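Filed under: Club Projects > Simulation > Open Tickets
Print this page | E-mail this page

Ticket 326: Arm hangs in the void, refuses to pick
Project: Ramier (sorting challenge, Mendville Robotics Club)
Opened by: Dean Pilkington
Priority: High, according to me. Low, according to everyone on the drive team.

Loaded the Ramier file after practice to run the pick test. Arm showed up. Table did not. Neither did the floor or the two bins, which I spent most of March modeling. Closed it, reopened it, same result. Pressed Home and the joint numbers all went to the right values, so the sim believes it is having a normal day.

Ran the pick routine anyway. It stopped at step 33 with "target not reachable," which is fair, given that the target lives on a table we no longer have.

Checked so far:
- Scene file is present and not empty.
- Camia laptop and the old desktop both do it.
- Ticket 323 (bins upside down) is closed and stayed closed. Small mercies.

View after Home, default camera:

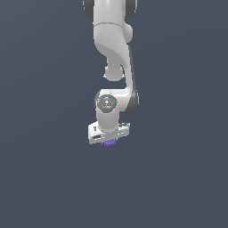
Ramier arm after loading. Purple bit under the gripper base is still on the list.

Update, 4:10 p.m. Tried the Baird branch, the one we use for the demo. Table, floor and bins all load. So the models are fine and something in our branch is looking for them in the wrong place. Compared the two config files line by line. Ours points at a folder called "props_final". The folder on the drive is called "props_final2". I know who renamed it. I have his login, his password hint and his exact face in the mirror every morning.

Update, 4:35 p.m. Fixed the path. Table is back, bins are back, right side up. Pick routine now gets past step 33 and stops later on with a grip timeout. Ran it some 4 times to be sure it wasn't being moody.

Still to do:
- Turn off the purple shape in the gripper group and see if the timeout goes with it.
- Make the loader complain out loud when a folder is missing.
- No more folders with "final" in the name. This includes me.

Status: Missing scene fixed. Grip timeout moved to its own ticket, assigned to Dean Pilkington, who was the only one in the room.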